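The Floor Is Where the Folding Gets Done

For most of the year the clothes in Glória Teixeira's apartment move in a slow circle. They go from the line to the chair, from the chair to the bed, from the bed back to the chair at night when somebody wants to sleep, and then, usually on a Sunday after lunch, everything is gathered up in both arms and carried to the front room and dropped on the mat.

"My mother folded on a table," Glória told me, tucking her feet under her. "She was tall and she liked to stand. I am neither of those things." She laughed at this for longer than I expected and then went to see about the coffee, which had been threatening to boil over the whole time we were talking.

I had come to ask her about closets, to tell the truth. The plan was a piece on small bedrooms and where people put their winter things, and I had a list of questions written out on the back of an envelope. But you can't sit on a person's floor for an afternoon with the light coming in and the fan going and keep your mind on closets. By the second cup I had given up on the envelope and was folding T-shirts, badly, next to her.
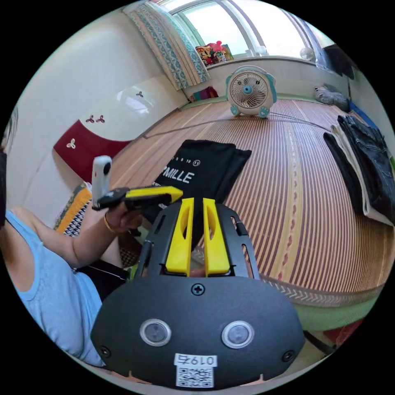 By Vitória Arruda
Home & Habits | 11/21/18

A mat makes a better folding table than any table I've owned. There is the room, to begin with. You can spread out a pair of jeans at full length, smooth them from the waist down with the flat of your hand, and still have space to put the pile beside you. Nothing slides off. And a woven bamboo mat like Glória's, with its long stripes of tan and brown and pink, gives you something to line your edges up against, a trick she has been using for so many years that she had to stop and think when I asked her about it.

"You put the side seam on the stripe," she said finally. "Then it's straight. If it's not straight, you'll know."

She starts with the heavy things. Dark denim first, folded once lengthwise and then in thirds, and these go down at the side where they won't be knocked. The lighter pieces go on top of the heavy ones, black and white all mixed together, with no attempt at sorting by color. I asked whether that bothered her. Her sister-in-law sorts by color, she said, and spends half her Sunday doing it, and then the drawers get opened by children and it's all the same soup by Tuesday.

The one thing she is strict about is shirts with writing on them. These are folded with the print on the outside, facing up, so that whoever is looking for a particular one can find it without digging down through the pile. A black garment that says MILLE was lying on the floor in front of us, folded exactly that way. I went home and did the same with every printed shirt in my own dresser, and I have to say my mornings have been quieter.

The fan is part of the method too. Glória keeps a white one with teal blades on the far side of the mat, near the window, and she swears that five minutes in moving air makes a difference to waistbands and pockets, the places that fool you on the line. You bring them in thinking they're dry, you fold them, and three days later the whole drawer smells like a basement! So the doubtful pieces get laid out flat where the air can reach them, and they are folded last of all.

Since that afternoon I've been asking everyone I know where they do their folding, and it seems people have been waiting years for the question. Otis Pettigrew, who lives downstairs from me and has never before told me anything about himself, folds on top of the dryer with the radio on and puts everything away before the song ends, or tries to. Ditte Ravn uses her bed, but only after she's made it, because an unmade bed "makes the towels look sad." Henrique Guerreiro hangs every single thing he owns, socks excepted, and considers the rest of us a little old-fashioned.

I tried all of these. The dryer was too small and my elbow kept hitting the wall. The bed was pleasant enough, but I lay down on it, and you can guess how much folding got done after that. Hanging everything lasted until I ran out of hangers, and then I was back to the chair.

So I have come around to the floor, and if you'd like to come around to it as well, a few things Glória passed along may help. Sweep first, and shake the mat out of the window if you have a window that allows it. Choose the brightest hour, when you can see a stain before you fold it away for another week. Have a cushion within reach, leaning against the wall, for when your back starts to complain (hers, in orange and black and white checks, does very nicely). Leave the toys where they are. You'll want to tidy them, and once you begin tidying you will look up and it will be four o'clock with the clothes still in a heap. A gray stuffed animal had been lying by the wall since I arrived, and Glória stepped neatly around it each time she went to the kitchen.

And carry the piles away as you finish them, two or three at a time. She was firm on this point. A tall stack looks wonderful until somebody runs past it.

We finished a little before the light went. There was one sock left over, dark blue and on its own, and she put it on the windowsill behind the patterned curtain, where, she told me, its brother generally turns up within the month.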